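# Planning the Second Bench: An Interview on Equipment Budgets at the Kaijage Center

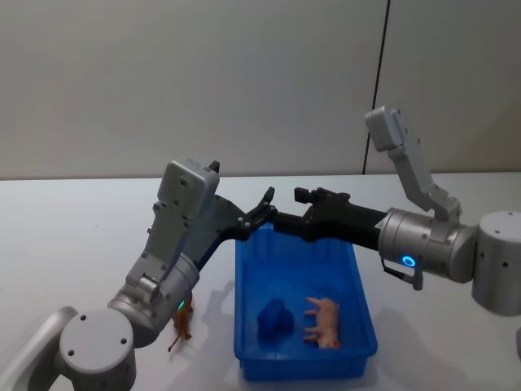
**Pantelis Petridis**
*Equipment Planning Officer, Kaijage Center for Applied Automation*

Apr 25, 2023

The Kaijage Center is preparing its equipment request for the coming fiscal year, and the largest item on the list is a second two-arm workstation. The existing station has two arms mounted at a white table, where they handle small objects such as toy animals in and out of a plastic tray. Demand for time on it has grown steadily. The interview that follows took place while the request was still in draft, and concerns how the figure was arrived at and what other departments might take from the process.

Petridis came to the Center from hospital procurement and has held his present post for five years. He describes his duties as "reading quotations all the way to the last page." The first question put to him was how the purchase price of an arm compares with the full cost of putting one to work.

"The price of the arm is the number that everyone remembers, and it is the one I spend the least time on," he said. "When we prepared the budget for the first station, the arms were a little over half of the total. The remainder was grippers, mounting hardware, the table, the safety review, the controller, a service contract, and staff hours. The staff hours were the part we got wrong."

The original plan allowed 15 days for installation and acceptance. The work took considerably longer. Petridis attributes the delay mainly to the electrical supply in the room, which had been surveyed for office use, and to a missing adapter plate between the wrist and the gripper. The plate was inexpensive, but it had not been listed on anyone's order.

"I had a line for grippers and a line for arms, and I had no line for what joins them," he said. "There is now a row in our template for it. It is the first row I look at when a group sends me a draft."

Two suppliers were invited to quote for the second station. Bradow offered the lower purchase price, with service billed by the visit. Skakum quoted higher and included scheduled service and a loan unit in the event of a failure. The Center has not yet announced its choice, and Petridis declined to indicate a preference. He was willing to explain how the comparison is being made.

"We put both quotations on a five-year basis," he said. "A per-visit contract looks very good in the first year, when nothing is worn. By the third year you are replacing finger pads, cables, and perhaps a joint. I asked both firms for a price list of wearing parts, fixed for the term. One of them sent it the next morning, and the other needed three reminders. I recorded that as well."

Asked how an institution should judge whether a second station is justified at all, Petridis pointed to the booking record. In the past year the station was reserved for 363 sessions, almost all of them used in full. He cautioned that a booking record can mislead in either direction. Some groups stop asking for time when they expect to be refused, and others reserve a morning in order to use an hour of it.

"I went and sat in the room for parts of several weeks," he said. "I wanted to see what a session consists of. A good deal of it is setting objects out, checking the position of the tray, and starting over. If you buy a second pair of arms and the shortage is really of people to reset the table, you will have two stations waiting instead of one. In our case there was a shortage of both, and the request includes a half-time technician for that reason."

The question of test objects led to a longer answer than expected. The toys, blocks, and trays used at the bench had been bought by individual researchers and reimbursed in small amounts over many months. Finance staff found the receipts difficult to classify, and some were returned unpaid. The new request contains a consumables line for these purchases.

"A toy pig is a legitimate laboratory supply if it is what the gripper is being asked to pick up," Petridis said. "I have written that sentence in a memorandum. We also now buy duplicates of every object at the same time. Manufacturers change a mold or a color, and then a group cannot repeat its own work from the year before."

He was more reserved on the subject of used equipment. The Center was offered a pair of arms from Zernetska, a packaging firm closing one of its lines, at a considerable discount. The offer was examined and turned down. The controller software was no longer supported, and the firm could not supply a full maintenance history for either arm.

"I would not tell another institution to refuse such an offer," he said. "If you have an engineer on staff who knows that model, it may be very sensible. We do not have that person, and the discount would not have paid for one."

The timetable is set by the budget cycle. A decision is expected in the summer, and an order placed in August should allow delivery before the end of the calendar year. Petridis has asked that the room be ready before the order is signed. The electrical survey has been repeated, the floor loading has been confirmed, and the door to the equipment room has been measured — twice, at his request.

He was asked, finally, what he would advise a department preparing its first request of this kind.

"Write down the task before you write down the machine," he said. "State how far it must reach, how much it must lift, and who will stand next to it. Send that page to the suppliers and let them propose the model. And keep some of the contingency until the second year. We spent ours in the first, and when a cable failed the following spring I had to ask for money I had already been given."

Departments wishing to use the Center's budget template may request a copy from the Equipment Planning Office. The current version includes the row for adapter plates.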